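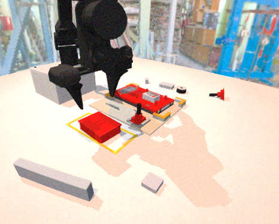

Hanstead Water District, Field Monitoring Team

Seasonal Well Readers Wanted (2 positions)

The Field Monitoring Team is hiring two seasonal well readers for the groundwater level program. The work starts in June and runs through the end of the irrigation season. It is paid by the hour and requires a valid driver's license and a willingness to drive on dirt roads.

Background

The district keeps a record of water levels in 214 wells. Most are private domestic or stock wells whose owners have agreed to let us measure them. The rest are old irrigation wells and a small group of monitoring wells drilled by the district along the Cárdenas ditch. Levels are read by hand in spring, midsummer and fall. The numbers go into the annual groundwater report, which the board uses when it sets pumping limits for the following year.

In dry years the midsummer readings matter most. Several wells on the east bench dropped below their pump intakes during the last drought, and their owners were hauling water before the district knew there was a problem. The board has asked for more frequent readings there, and the two seasonal positions were added to cover them.

What you will do

Drive an assigned route and measure depth to water with a steel tape or an electric sounder. You will be trained on both.

Write each reading in the field book with the time, the measuring point used and whether the pump was running or had been running recently. Take a second reading at every well. If the two don't agree, keep measuring until you have a pair that does.

Disinfect the tape between wells. This applies to every well, including those on the same property.

Call owners ahead of time when the route sheet says to. Some want a call the night before, some want a text, and some only want the gate left the way you found it.

Enter readings in the Posis database by the end of the following workday. Log in from the office; remote access is not set up for seasonal staff.

Download loggers at the ditch wells once a month and swap batteries as needed.

Report damaged caps, missing vent screens, wasp nests and anything else the next person should know.

Requirements

High school diploma or equivalent. You must be 18 or older by your start date.

Valid driver's license and a driving record our insurer will accept. District trucks are used for all routes. One of them has a manual transmission, so being able to drive a manual is helpful but not required.

Able to carry a 300-foot steel tape on its reel over uneven ground, bend and kneel at wellheads, and work outdoors in heat for most of the day.

Neat handwriting. The field books are the permanent record, and they get read years later by people who can't call you to ask what a number is.

Comfortable talking to landowners. You will be asked when the district is going to cut allotments. You are not expected to answer, and there is a card in each truck with the office number.

Spanish is useful on the southern routes. Coursework in geology, hydrology or agriculture is welcome and will count in your favor if two applicants are otherwise even.

Hours

Full time during the reading rounds and part time between them. Field days start at 6:00 a.m. and usually end by early afternoon. There is some weekend work in the midsummer round for owners who are away during the week. Mileage is paid if you are asked to drive your own vehicle to a meeting or training, but not for your commute.

Training is paid and takes place at the Cultier Road yard. Elango Bhat runs the field portion and Kendra Charbonneau covers the database. New readers ride along with Elango for their first route before going out alone.

How to apply

Send a letter and a résumé to the district office, attention Thirumalai Kaimal, or drop them off at the front counter. In the letter, tell us the dates you are available and list two references, at least one from a job or a class. Students should include their last day of classes.

Applications are reviewed as they come in, and the posting stays up until both positions are filled. Interviews are held in person at the district office and include a short map-reading exercise. Please bring your driver's license.

Readers who worked last season do not need to send a new résumé. A note to Thirumalai with your dates is enough.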